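Search this site
Enter keywords
Search

Casual bench hands wanted – small wiring looms, days only

Hello! I'm Asnakech Negussie and I look after the wiring room at Zorkumden. I need five people who like fiddly work and don't mind sitting down to it, and I'd rather tell you what the job's like in my own words than paste in the usual paragraph about dynamic environments (we've got a kettle and decent chairs, make of that what you will).

What we make are wire looms, or harnesses if you learned the trade somewhere else. A little white plug, a handful of coloured leads, sometimes a second plug on the other end and sometimes bare stripped ends for the customer to terminate. They go into other people's gear. The two big jobs on the books at the moment are the Jesel, a short four-colour loom for a garden irrigation timer, and the Lemma, a longer one that runs 610 mm from plug to plug and loves to tie itself in knots the minute you look away. There's a third called the Vollard coming in March, but you'd be well settled by then.

The work

You'd be cutting to length, stripping, crimping, pushing the crimped ends into the housings in the right colour order, and then checking the whole thing over before it gets bagged. The plugging up is the bit people either love or can't stand. The housings are tiny, they only go together one way round, and you get a small click through your fingertips when a terminal seats properly. You'll be feeling for that click in your sleep after the first week, I certainly was.

Once you're confident we'd bring you on to sorting returns as well. A customer sends back a box of leads all tangled together and we tease them apart, test them, and work out which ones can be saved. I find it very soothing with the radio on. My sister came in once to help with a box of those and lasted until morning tea, so I do understand it's a matter of taste.

We make the looms up in bags of 200. I don't run a stopwatch on anybody and there's no piece rate, you're paid by the hour from the first minute, training included. Slow and right suits me much better than quick and wrong, and with crimping the speed comes by itself.

Who I'm after

You don't need experience. Some of the best people I've had came from hairdressing, beading, dental labs and one from tying fishing flies. What you do need is steady hands and good close-up vision (glasses are fine, I'm on my second pair this year), and you need to be able to tell red, green, yellow and black apart reliably. Sorry to be strict about that one, but the colour order is the whole job. We do a quick colour check when you come in and it takes no time at all.

It also helps if you're the type who notices when something's a bit off. A strand poking out of a crimp, insulation nicked where the stripper's slipped, a black lead sitting where the yellow should be. If that sort of thing bothers you until you've fixed it, please apply, you're my kind of person.

If you've soldered before, lovely, mention it. There's a little soldering on the Lemma and I could do with a hand.

Hours and pay

Day shifts only, and you can pick mornings, school hours or full days. I'd like a minimum of two shifts a week from everyone so you don't lose the feel of it between visits. Tell me which days don't work for you when you write and I'll build the roster from there. Casual rates with the loading on top, paid weekly. There's parking at the back off the lane, and the bus stops at the corner. The room is on the ground floor with no steps, and if you need a particular chair or a higher bench just say so and we'll sort it out before you start.

We eat lunch together most days but you're welcome to go off with a book. Please don't bring anything with nuts in it, we've got an allergy in the room. Closed shoes, hair tied back if it's long, and leave the rings and bracelets at home – they catch on everything.

How to apply

No cover letter please! I can't tell a thing about your hands from a cover letter. Email me at the jobs address on our contact page with your name, a phone number, your available days and a line or two about something fiddly you've made or mended. A jumper, a watch strap, a model boat, whatever you like. A photo of it would be a treat but isn't required.

Get that to me by 22nd July and I'll ring everybody back, including the people I can't take on this time. After that I'll have you in for a try-out, which is paid. You'll sit with me, we'll put a few looms together, you can ask whatever you want and I'll see how you go with the small plugs. It's very relaxed. If you hate it, say so, have a biscuit and go home with no hard feelings.

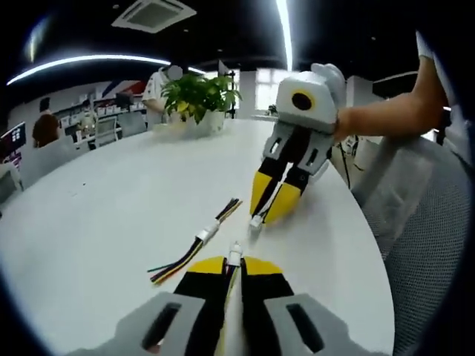
And do bring your reading glasses to the try-out even if you think you won't need them. If mornings are hard for you I can do a late afternoon one instead, so put that in your email and I'll find you a time.

Talk soon,
Asnakech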